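Door Cell Maintenance FAQ
Prirkside mobile manipulation group
Maintained by Glykeria Moschos. Last revised April 4, 2023.

What does the door cell consist of?
One simulated mobile base with a single arm, one wrist camera, one base camera, and the Plakivdale home set. The home set supplies rooms, furniture and hinged doors. The same controller build runs in simulation and on the physical unit at Odport.

How do I bring the cell up after a fresh install?
Load the home set first, then the robot, then the controller. If the robot loads first, the base is placed at the world origin, which in several homes is inside a wall. Run the joint check before any door task. It takes 28 seconds and writes one line per joint to the log.

Why does a door drift after the arm lets go?
Hinge damping is missing or set to zero in that door's file. The default is restored when the file is re-exported. Do not correct drift by raising friction at the handle – this changes the grasp and has no effect on the hinge.

Which doors should be checked after a home set update?
All of them, at closed, half open and fully open. Check the handle on both faces. Door leaves, frames and handles are separate meshes, and an update can move one without the others. Where several doors share an opening, swing them together and look for overlap between leaves.
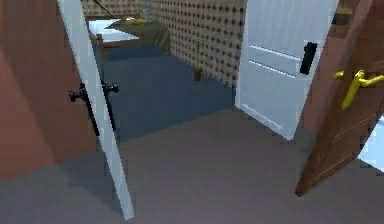
Bedroom doorway, with the yellow lever on the wooden door.

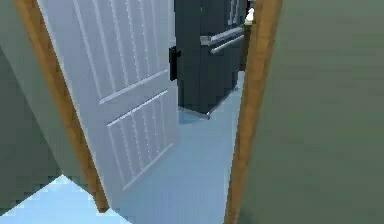
How often should the wrist camera offset be recalibrated?
Every 274 episodes, and after any change to the arm model or the camera mount file. Run the calibration with the base parked and the arm in its home pose. If the new offset differs from the old one by more than 17 mm, stop and check the mount file before saving.

The handle turns but the latch does not release. What should I look at?
Start with the latch threshold in the door file. Then confirm that the handle joint axis points away from the door face. A flipped axis lets the lever rotate the wrong way, so the threshold is never reached. Mirrored doors are the usual case.

Can I change the physics step?
Not on the shared configuration. Copy it, rename the copy and note the step size in the header. Controller gains were tuned at the default step, and contact at the handle gets noisy when it is lengthened.

The controller stops with error 1666. Is the arm damaged?
The code is a joint limit stop and applies to both the simulated and the physical arm. In simulation, reset the episode. At Odport, leave the arm powered, release the handle by hand and jog joint four back inside its range. Log the door ID in either case.

Where are old door files kept?
In the Stougaard archive, sorted by home and then by door ID. Files from before the January export use the earlier hinge format and need to be converted first. Despina Balaskas has write access and handles restore requests.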